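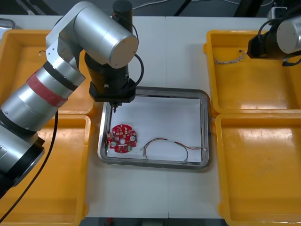

August 2019

Notes from the bench, mostly so I stop relearning the same stuff every time I sit down with these boards.

The round red ones are on the table again. I've been calling them the Nasona boards because that's what was on the box they came out of, and now everyone else does too, so I guess it's stuck! Today was sorting: board and loose wires start out on paper in the steel tray, short bits and twisted cable go out to the yellow bins. Got through 87 pieces before I quit, which is a lot better than anything I managed in June.

The paper liner is a keeper. On bare steel the small white plugs slide all over and I lose the thin black strands against the reflections (the tray is polished enough to be really annoying under the overhead light). With a white sheet down I can find every end. I went through 5 sheets and could've used fewer, but they get creased and then a plug hangs up on the fold and the whole bundle comes along with it.

Wires are still the pain. Red, black and white all curl up together and if you grab the loop in the middle you get the lot. Grab near a plug and it comes out much cleaner. I tried coiling each bundle first and wasted roughly 2 hours on it, so don't do that, they spring right back open.

Boards: pick up by the edge, the notches give you a decent hold. Stay off the round white connectors! I leaned on one last week and it's been wobbly ever since. It's in the Villalobos drawer with a sticky note on it. If you need a sacrificial board, use that one.

Bins: I want labels. I keep forgetting whether twisted cable is right or left after lunch, and the short offcuts are so tiny they hide against the wall of the bin. Tip it toward you and look before you dump anything.

To do:
more white paper, the Grendberg pad is nearly gone
labels for all 4 bins
ask the Nindau people if they'll send wires in separate bags next time
find the good tweezers, they were next to the vise and now they aren't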